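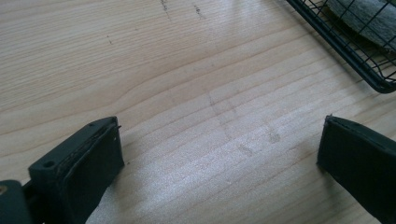 ## Local de pause et cuisine, bâtiment Kabbaj - contrôle de septembre

Grille Covasum, édition du siège. Je l'ai remplie telle quelle, avec mes remarques sous chaque point. Cotation : C (conforme), NC (non conforme), SO (sans objet), V (à vérifier, faute de pouvoir trancher sur place).

### 1. Accès et évacuation

- [x] **1.1 Issue dégagée - C.** Dégagée à 10 h, heure annoncée de la visite. À 16 h, deux cartons et un diable devant la porte. Je cote C parce que la grille demande l'état « au moment du contrôle », mais je n'y crois pas beaucoup.
- [x] **1.2 Bloc lumineux de sortie - C.** Testé, il s'allume. Aucune trace du dernier essai d'autonomie.
- [ ] **1.3 Plan d'évacuation à jour - NC.** Le plan affiché montre une cloison démolie avant mon arrivée sur le site. Déjà signalé l'an dernier, réponse reçue : « en cours ».

### 2. Incendie

- [x] **2.1 Extincteur accessible - C.** Étiquette n° 1631, plomb en place, manomètre dans le vert.
- [ ] **2.2 Couverture antifeu - NC.** Le support est au mur. La couverture, je ne l'ai pas trouvée.
- [ ] **2.3 Détecteur de fumée - V.** Voyant éteint. On m'assure que ce modèle Hetano ne clignote qu'en cas de défaut. Je veux bien, mais il me faut la notice.

### 3. Électricité

- [x] **3.1 Différentiel - C.** Déclenche au bouton test. Rien de plus à en dire, le bouton test ne mesure pas grand-chose.
- [ ] **3.2 Multiprises - NC.** Une multiprise branchée sur une autre, avec la bouilloire et le micro-ondes au bout. Débranchées devant moi. Je parie qu'elles seront rebranchées avant que ce rapport soit lu.
- [x] **3.3 Cordons en bon état - C.** Celui du grille-pain est à surveiller près de la fiche.

### 4. Mobilier

- [x] **4.1 Stabilité des tables - C.** Aucun jeu dans les pieds. Une cale en carton sous une table près de la fenêtre, que j'ai fait retirer : elle ne servait à rien.
- [x] **4.2 Plateaux sans éclats ni arêtes vives - C.** Main passée sur les chants. Le revêtement « haute résistance » vendu par Rarnstead tient pour l'instant, on en reparlera après un hiver de tasses brûlantes.
- [ ] **4.3 Étagère haute - NC.** Charge maximale affichée : 200 kg. Les chevilles que j'ai pu voir ne m'inspirent pas cette confiance. Demander la fiche de pose et, en attendant, descendre les packs d'eau.

### 5. Hygiène

- [ ] **5.1 Température du réfrigérateur - NC.** 13 °C au thermomètre de contrôle, 4 °C sur l'afficheur de l'appareil. Le relevé mural indique 4 °C tous les jours, de la même écriture et du même stylo. Il a donc été recopié sur l'afficheur, ou rempli d'un coup. Denrées jetées.
- [x] **5.2 Point d'eau, savon, essuie-mains - C.**
- [ ] **5.3 Produits d'entretien séparés des denrées - NC.** Flacon de détartrant de 500 ml rangé à côté du café. Étiquette illisible.

### 6. Premiers secours

- [x] **6.1 Trousse présente - C.**
- [ ] **6.2 Contenu vérifié - NC.** La fiche porte une signature récente, les compresses sont périmées. L'une des deux ment.
- [ ] **6.3 Numéros d'urgence affichés - V.** Affichés, mais le poste interne indiqué sonne dans le vide. Essayé deux fois.

### Suites à donner

| Point | Action | Délai |
|---|---|---|
| 5.1 | Réparer ou remplacer le réfrigérateur | immédiat |
| 3.2 | Poser une prise murale supplémentaire | un mois |
| 2.2 | Fournir la couverture | une semaine |
| 4.3 | Fiche de pose ou dépose de l'étagère | un mois |
| 6.2 | Renouveler les compresses | une semaine |
| 1.3 | Refaire le plan | déjà dépassé |

Les points 5.3, 2.3 et 6.3 sont à traiter par le site, avec justificatif. Un courriel disant « c'est fait » ne sera pas accepté comme justificatif. Contre-visite sans préavis, plutôt vers 16 h.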